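Part 2 of the Prito guide: your first batch of bottled cocktails

You've rinsed the Prito and fitted the seal, so now comes the fun bit! This part takes you from an empty bottle to a properly fizzy highball. Read it through once before you start, then keep it open beside you as you go.

## What you'll need

- The Prito bottle, cap and charging head
- One gas cartridge (the threaded kind, supplied)
- A jug and a fine strainer
- Very cold water
- Your spirit, a sugar syrup, and any bitters you fancy

## Mixing and chilling

1. Pour 200 ml of gin, 60 ml of syrup and 440 ml of cold water into the jug. It will taste a little flat and sweet at this stage. The bubbles bring a sharpness of their own and pull everything into line.
2. Stir well and pass the mix through the strainer. Tiny bits of peel or herb make the drink foam like mad when you open it.
3. Fill the bottle to the lower line. The space above it is for the gas, so leave it empty.
4. Put the cap on loosely and stand the bottle in the fridge for at least four hours. Overnight is even better. Cold liquid takes up far more gas, and this one step makes more difference than anything else in the guide.

> **Note:** Leave lemon and lime juice out for now. Add it to the glass when you serve and it will taste much fresher. If you love citrus, have a go at the clarified juice method in Part 4, worked out by Kusum Malhotra over one very sticky January. It's brilliant with tequila.

## Charging the bottle

1. Take off the cap and wipe the thread dry.
2. Screw on the charging head by hand until it stops. Don't use pliers or a spanner.
3. Check that the side valve is closed (the lever points down).
4. Drop a cartridge into the holder and screw the holder on to the head in one smooth movement. You'll hear a short hiss, then silence.
5. Shake the bottle firmly, holding it by the neck and base, for thirty seconds. Go for it!
6. Stand it back in the fridge with the head still on and leave it for an hour.
7. Lift the lever slowly, a little at a time, until the hissing stops. Unscrew the head and put on the cap.

**Caution:** Never fit a second cartridge to a bottle that is still under pressure. Release the gas first, then start again from step 1.

**Caution:** Only charge the bottle supplied. Ordinary glass bottles can burst.

**Caution:** An empty cartridge can be very cold straight after use. Let it warm up before you touch the metal.

## If the fizz is weak

- **The mix wasn't cold enough.** Chill it again and repeat the charge. A second go nearly always gives a livelier drink.
- **Gas is escaping at the neck.** Take out the grey seal, turn it over and look for nicks. Spare seals are listed as part 1577, and the charging head is part 1455.
- **It foamed over.** Strain more finely, or open the lever more slowly. Egg white and cream don't belong in the Prito at all.

Once charged and capped, a batch keeps its sparkle for two days in the fridge. Write the name of the drink on the cap label, especially if you've got more than one on the go. Bhupendra Rana's vermouth and soda looks exactly like Kourosh Bahrami's ginger highball, and they are very different things to pour over ice.

## Serving

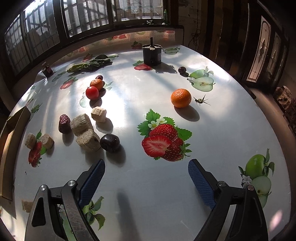

Pour down the side of a chilled glass and add the ice last, so you keep as many bubbles as you can. A long gin drink loves something plain and crunchy next to it, and little beige cubes along the lines of a wheat biscuit are just the right size to pick at between sips. I'm very fond of a round white table printed with fruit for this sort of drinking, and if there's a strawberry in the pattern, take the hint and drop a sliced one into the glass. Cap the bottle again between rounds and put it straight back in the fridge.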